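체크무늬 천으로 리본 만들 때 매듭이 자꾸 돌아가요

바느질초보콩
안녕하세요! 요즘 자투리 천으로 리본 만드는 재미에 푹 빠졌어요. 8월 플리마켓에 머리핀이랑 선물 포장용 리본을 내보려고 연습 중인데, 체크무늬 천만 쓰면 결과가 이상해져요. 무지 천은 그럭저럭 괜찮거든요. 체크는 가운데 매듭을 묶는 순간 천이 꼬이고 고리 크기도 달라지고, 꼬리는 한쪽만 길게 늘어져요ㅠㅠ 천은 Idgate에서 산 면 체크 자투리 묶음이고 한 묶음에 2725원이었어요. 폭 4cm로 잘라서 그냥 신발끈 묶듯이 묶고 있습니다. 다림질은 했어요! 심지를 꼭 붙여야 하는지, 매듭 부분만 따로 만드는 게 나은지 궁금해요. 손바느질만 가능합니다. 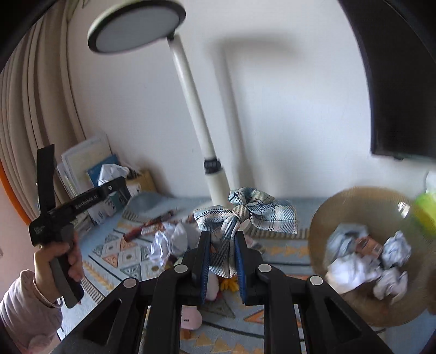 하늘색·크림색·남색 체크 리본

꼬리 끝을 사선으로 자를지 일자로 둘지도 고민이에요. 의견 많이 주시면 정말 감사하겠습니다!

실밥부자
우와 체크 리본 저도 정말 좋아해요! 결론부터 말씀드리면 매듭은 따로 만드세요. 한 줄로 묶으면 천의 안쪽 면이 어딘가에서 꼭 밖으로 나오고, 체크는 줄이 있어서 조금만 틀어져도 눈에 확 띄어요.

제가 하는 방법은 이래요. 몸판은 겉끼리 맞대고 긴 쪽을 박은 다음 뒤집어서 솔기가 뒤 가운데로 오게 다려요. 그걸 고리 모양으로 접어서 가운데를 홈질로 두 번 지나가고 실을 당겨 주름을 잡습니다. 꼬리는 다른 조각으로 만들어서 뒤에 대고, 마지막에 좁은 띠로 전체를 감싸서 뒤에서 공그르기 하면 끝! 띠는 완성 폭 2cm 정도가 예뻤어요. 얇은 면이면 심지는 몸판에만, 그것도 제일 얇은 걸로 붙이세요. 매듭 띠까지 붙이면 뻣뻣해서 감을 때 손가락이 아파요(경험담입니다).

그리고 재단할 때 체크 줄 하나를 정해서 그 줄을 몸판 한가운데에 두세요. 이것만 지켜도 완성도가 확 올라가요! 일부러 바이어스로 재단해서 마름모 무늬를 내는 것도 귀여운데, 천이 늘어나니까 익숙해진 다음에 해보시는 걸 추천해요. 초크는 Brunner 수성펜 쓰는데 가는 선이 잘 그려져서 좋아요.

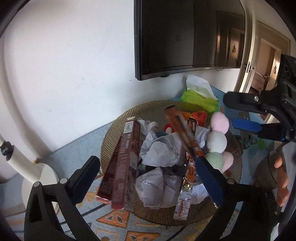

꼬리 끝은 취향이지만 저는 선물 포장용이면 사선, 머리핀이면 일자로 둬요. 포장 리본은 늘어뜨리는 길이가 있어서 사선이 날렵해 보이고, 머리핀은 꼬리가 짧아서 사선으로 자르면 남는 게 별로 없더라고요. 어느 쪽이든 올풀림 방지액을 면봉에 묻혀 끝에만 살짝 발라 주세요. 듬뿍 바르면 색이 진해진 채로 굳기도 하니까 자투리에 먼저 시험해 보시고요. 마켓 준비 너무 설레시겠어요, 완성하면 꼭 올려주세요!

뚝딱이
그냥 글루건 쓰세요. 3초면 붙어요

단추모으는집
윗분 글루건은 머리핀 뒤판 붙일 때는 저도 찬성인데, 매듭에 쓰면 얇은 천 위로 배어 나와서 번들거려요. 매듭은 실로 해주세요~

그리고 꼭 한 줄로 묶고 싶으시면 폭을 조금 줄이고, 두 번째 고리를 뺄 때 꼬리 쪽을 반 바퀴 돌려서 겉면이 앞으로 오게 해보세요. 다 묶고 나서 고리 안에 손가락을 넣고 양쪽을 번갈아 조금씩 당기면 크기도 거의 맞아요. 꼬리는 처음부터 넉넉하게 남겨 두었다가 맨 나중에 같이 겹쳐서 자르시고요. 저는 이 방법으로 에코백 손잡이에 다는 리본을 잔뜩 만들었어요. 조금 삐뚤어도 풍성한 맛이 있어서 좋아요!

바느질초보콩
답변 감사합니다!! 매듭 띠 따로 만드는 걸로 오늘 밤에 바로 해볼게요. 혹시 홈질할 때 실은 두 겹으로 하시나요?

실밥부자
네 두 겹이요! 당기다가 끊어지면 너무 속상해요ㅎㅎ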